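Workshop notebook, group audio bench
December, entry started 09.40

Carrying on from the last entry. The Noltima receivers are back from the Fultik walking tour and Flilleck want them ready for the next school party. The complaint from the guides is dropout at the rear of the group, worst in the covered market and on the stairs down to the quay. One guide also reports a hum on the left ear, which I have not been able to reproduce on any unit.

Set under test: one transmitter, 35 receivers, one spare transmitter, one Schwerdtfeger charging case. All receivers on the same channel. Firmware as delivered. Lộc wrote the serials on the inside of the battery doors so we can stop relying on the stickers, which come off when the pupils pick at them.

Bench check first. Every receiver powers up and locks to the transmitter. Audio checked with the 1000 Hz tone at the transmitter mic input, earpiece in the coupler. 9 units came out low on level. Opened two of them and found nothing wrong on the board. The sockets had lint packed at the bottom, so the plug was not seating. Cleaned all nine with a wooden pick, retested, level now matches the others. Volker wants this added to the turnaround sheet. I agree, provided it goes in before charging and not after, when the units are already shut in the case. 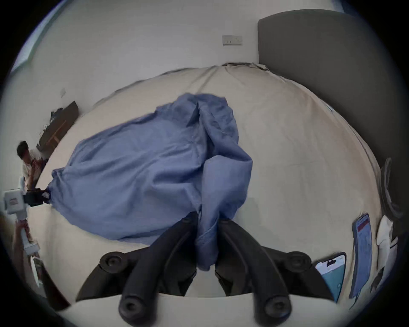
Range next. The maker's sheet gives 200 m in open air. Walked it along the canal path with Till carrying the transmitter at chest height and me at the far end with three receivers on lanyards. Lock held to the full distance with a clear line between us. With Till turned round, so that his body was between the transmitter and me, lock was lost well before the footbridge on two receivers of the three. The third hung on but with clicks. Swapped lanyards between units and the result moved with the lanyard. The earpiece lead is the aerial on these, and the short-lead earpieces bought as replacements in the autumn are worse than the originals. That accounts for a good part of the Fultik complaint. It does not account for the stairs.

Stairs: no equivalent at the workshop. Tried the fire stair, transmitter at the top, receivers two flights down. All dropped. Moving the transmitter to the half landing restored them. For the route notes, Anatole suggests that the guide stops on the landing, says whatever has to be said about the quay and the warehouses, and only then takes the group down. He has led that route and says the teachers prefer it anyway, as they can count heads there.

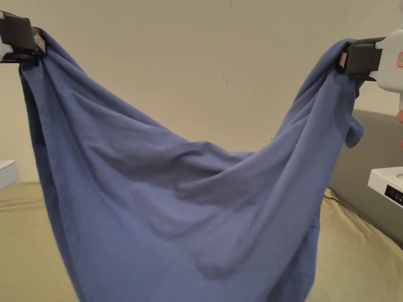
Blue garment held between two grippers, middle sagging.

Charging case. All bays occupied, left overnight from the previous session. Two receivers showed a full indicator but died early in the run-down test. Swapped their cells for new ones and both ran normally, so cells, not bays. Contacts in the bottom row of the Schwerdtfeger are dull and were wiped with isopropyl. Lid hinge is loose on the left side, screw missing. Puspita to look in the drawer for one that fits. If there isn't one, the case still shuts, but it should not be carried by the lid.

Run-down test on the remaining receivers: all lasted a full touring day at normal volume. At maximum volume four did not make it to the end. I would not change anything for that. Pupils who have the volume at maximum generally have a bad earpiece, see sockets above.

Hygiene covers: stock is enough for the next party and not for the one after. Order placed by Puspita. The foam ones shed. Asked for the smooth type.

Channel plan. Flilleck intend to send two groups through the same museum in the same hour. Ran both transmitters side by side on adjacent channels and the second bled faintly into the first on quiet passages. Two channels apart was clean. Marked the second transmitter with yellow tape and set it accordingly. Guides to be told to match tape to tape and leave the channel button alone. Volker asked whether the button can be locked. It can, long press with the volume key held, but the lock is lost when the cell is pulled.
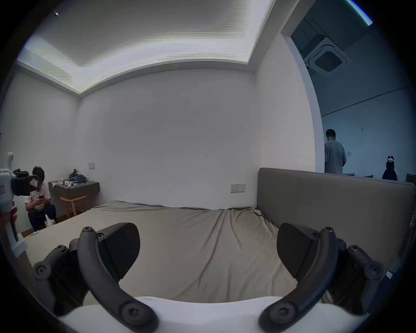
Gripper open over the bed, grey-beige sheet.

Open items:
Replace the short-lead earpieces with the original length (Till, price needed)
Hinge screw for the case (Puspita)
Socket cleaning line on the turnaround sheet (me)
Landing stop in the Fultik route notes (Anatole)
Left-ear hum, still not reproduced. Ask the guide which serial it was, and whether a phone was in the same pocket.

16.20. Receivers back in the case and on charge, both transmitters on the shelf with cells out. Lộc has the key.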